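Search this site Search
Skip to results

# Peltik: wrist-view episodes for desktop disassembly

2022-05-31 by Ewurabena Asante

Peltik is a set of teleoperated robot episodes recorded inside used desktop computers. We put it together to test one question: can a policy that sees only through a wrist camera find and approach a part in a crowded case as well as one that also gets a fixed overhead view? The data, the splits and the baseline code are in this repository.

## What is in the release

- 1,171 episodes, each covering a single approach, grasp or release
- wrist video, joint positions, gripper opening and wrist force for every episode
- overhead video for the same episodes, stored in a separate folder so that it can be left out of the download
- a one-line text instruction per episode ("open the latch over the second slot", "pull the card straight up")
- an outcome label: done, partial or stopped

The episodes come from 12 tower cases. They were bought as a mixed lot, so the layouts differ and a few have missing parts. We did not replace anything before recording.

## Folder layout

```
peltik/
 episodes/ one folder per episode
 overhead/ optional
 splits/ train.txt, val.txt, test_seen.txt, test_unseen.txt
 labels.csv
 clondora/ baseline code
```

The two test files are not interchangeable. `test_seen.txt` has new episodes from cases that also appear in training. `test_unseen.txt` has only cases held out completely. Please report both.

## How it was recorded

Operators drove the arm with a handheld controller while watching the wrist view on a monitor. Lenuța Anghel and Juniper Baptiste did most of the driving. Mélanie Ouellet wrote the instructions before each session, and the operator could reject one if the part was missing or could not be reached.

Cases were laid on their side and clamped. Between episodes we moved the case by hand, so the angle to the camera changes from one to the next. Lighting was left alone – some sessions were in full daylight and some under the bench lamp, and `labels.csv` has a column for this.

An episode ends when the operator presses the stop button. The last 15 frames are kept after the button press. Trim them if your model learns to sit still at the end, which ours did at first.

## Baseline

Clondora is a small imitation policy. It takes the current wrist image, the one before it and the arm state, and predicts the next 20 arm commands. The overhead variant adds a second image encoder and changes nothing else.

On seen cases the two variants finish close together. On unseen cases the wrist-only policy does better on approach and worse on release. Our reading is that the overhead encoder picks up the look of the training cases, but we have not tested that directly. Miłosz Brzozowska is rerunning the comparison with the overhead images cropped to the board area.

## Known problems

1. Force readings drift during long sessions. Subtract the mean of the first few frames in each episode before using them.
2. Outcome labels were given by the operator and checked by one other person. "Partial" was used loosely in the early sessions.
3. The gripper hides much of the lower part of the wrist image, and in tight spots a finger can cover the contact point. Both variants lose track of small parts here. Below, the middle finger reaches the board beside a Quadro K620, with its tip partly over the edge of the smaller green card next to it.
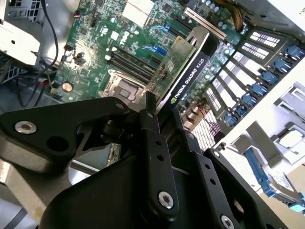
4. Blue latches are easy for the policy and it is drawn to them. With the instruction changed to name a card, it still drifts toward the latches in some unseen cases.
5. Several instructions say "left" or "right" from the operator's point of view, not the camera's. These are marked `frame=operator` in `labels.csv`.

## Use and contact

The data may be used for research. Hard drives were removed before recording, and serial labels were covered with tape where we found them. If you spot one we missed, open an issue with the episode number and we will blur it in the next version.

Questions about the splits go to Ewurabena, and questions about training Clondora go to Miłosz. Results on `test_unseen.txt` from other policies are welcome as pull requests to `results.md`.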